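About Bollonitz

What we do

Bollonitz tests whether machines can do ordinary manual work in homes and small shops. We are an independent evaluation company. We don't build robots and we don't sell them. Manufacturers, retailers and care providers send us a chore, or a machine, or both, and we report how much of the chore the machine completed, how long it took, and what a person had to do before and after.

The chores are dull by design. Folding a towel, hanging a shirt, clearing a table, emptying a dish rack, packing a return, putting stock in a bag and closing the bag. Most of our clients want to know whether they can stop assigning a person to one of these. In most cases our answer today is no, with conditions, and the conditions are what they pay us to write down.

How we started

The company was set up by Joaquim Neves and Marius Olteanu, who had worked together on packing equipment at Toresex. Their line handled rigid cartons well. When a customer asked for the same line to handle soft pouches, the reject rate went up so far that the customer went back to hand packing within a season. Neves kept the logs. They showed that the arm was reaching the right place almost every time and that the product was no longer in the shape the program expected when it got there.

That finding became our first report. It was written for Plavach, a distributor of household goods that was considering automation for its returns counter. Plavach decided to wait and asked us to repeat the test the following June. We have run it every year since, with the same items and the same scoring sheet.

Can machines do the chores yet?

We get this question from nearly every visitor, so it is worth setting out our current position.

Rigid objects of known size, placed in a known position: yes. This has been true for a long time, and it covers more shop-floor work than people assume.

Rigid objects in clutter: usually. Mugs, boxes, bottles and tools can be picked from a mixed bin at a rate that is useful if the bin is not too deep. Transparent and very shiny items are still a problem, because depth sensors return poor data from them or none.

Cloth: in part. A flat towel can be folded by several of the systems we have tested. A towel taken at random from a heap takes much longer, and most of the time goes into finding two corners. Shirts are worse than towels. Fitted sheets are not on our test list.

Bags: seldom. A bag combines most of the above. It has to be found, picked up, opened, held open, filled and set down without tipping. A person does this with two hands and very little attention. A machine has to deal with an opening that closes again when it is released and with handles that fall across it.

How we test

Each chore is split into stages and each stage is scored separately. A single pass or fail for the whole job hides too much. A system that can pick up a bag but cannot open it is of some use to a packer who opens bags quickly, and the client should be told so.

The standard test is 200 attempts. Items are reset by hand between attempts, following a written procedure, by a technician who has not been told which software version is running. We record the following:

Stage reached
Time per stage
Number of regrasps
Damage to the item, including marks and stretched stitching
Any human contact with the item or the machine

The last line matters most to clients and is the one most often missing from a manufacturer's own figures. If someone reaches in and straightens a strap, the attempt is scored as assisted from that point on, however small the correction was.

We work mainly with two-finger grippers. They are simple, they are cheap to replace, and their failures are easy to read. Hands with more fingers have been offered to us for testing and we have accepted 2 for the coming year, on the condition that they run the same protocol.

Current work: clear vinyl bags

Our main project at present is a bag-handling study for Janjua, which supplies totes and storage bags to retailers. The test item is a clear vinyl tote with cream fabric binding and a thick woven strap.

It is a hard item for three reasons. The vinyl is see-through, so the sensor may report the table behind it or the far panel in place of the near one. It is glossy, and glare on a wrinkled area can be read as an edge. The parts that are easy to see, namely the binding and the strap, are also flexible, and their position says only a limited amount about where the opening is.

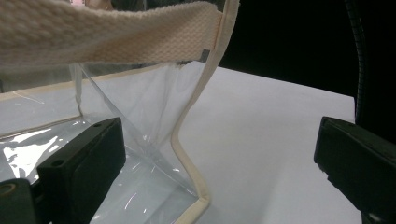 Grasp selection is handled by Tahira Mengal. Her approach is to ignore the vinyl as far as possible and plan from the binding, which is opaque and matte and gives a continuous line to follow. The difficulty is that binding from the far side of the bag also shows through the near side, so the planner has to decide which layer it is looking at before it commits to a closing motion. A wrong decision tends to produce a grasp on both layers, and the bag then cannot be opened.

The best configuration so far completed pick and open, unassisted, on 53 of 200 attempts. Filling was not attempted in that run. We regard this as a baseline. Janjua has agreed that the full stage table may be published when the study closes, including the damage column.

Who we are

We are a staff of 5.

Joaquim Neves – director, client reports
Marius Olteanu – mechanical design, fixtures and finger geometry
Tahira Mengal – perception and grasp planning
Yasir Ghumman – test procedure and data records
Georges Abu Hammour – maintenance, calibration and lab safety

Ghumman signs off every data set before it leaves the building. Reports that he has not signed are drafts and should not be quoted.

Independence

We are paid by the client for the test and not for the result. We hold no shares in any manufacturer whose equipment we evaluate. A client may ask us to keep a report private, but may not ask us to change a score or publish selected stages without the rest. Two prospective clients have declined to work with us on those terms.

Working with us

If you have a chore you would like evaluated, send us the items themselves along with a description of how a person does the job now. Please send used items as well as new ones – a tote that has been folded in a drawer for months behaves differently from one straight out of the carton. Visits to the lab are possible by arrangement between test runs.

Page last revised 19/12/2018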